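Cernisen (teaching method)

Cernisen is a method for showing a robot arm how to do small household tasks. It was first used in the Drotico project, led by the engineer Adanech Habte. A person performs the task, the movement is recorded, and a program learns from many such records. The method has two forms, called by hand and by remote control.

In the hand form, the person holds a gripper with two fingers and works directly with it, without any arm. In the remote form, the person sits at a desk and moves a control handle named Rirska, and an arm in another room follows the movement.

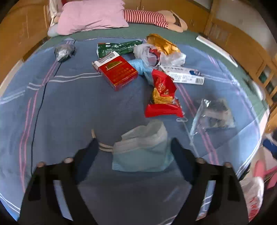
Tidying tasks form the largest group in the Drotico collection, with 186 of its 894 recordings. They are made mostly by the hand form, in ordinary homes. The objects are of many kinds, and soft ones are considered the most difficult. A folded face mask on a striped bedsheet, for example, is thin and has an ear loop that lies outside the fold, so the person must choose where the two fingers should close. Other things on the same bed, such as a crumpled plastic bag or a snack package, demand a different grip.

Each task is repeated by 3 persons at least. Recordings in which the object falls are kept, but they receive a separate mark.

The remote form is slower to learn for beginners. Habte recommends 7 practice rounds before the first recording. A later version of the handle, Qaisi, added vibration when the fingers touch an object.

See also: Rirska, Qaisi, Remote control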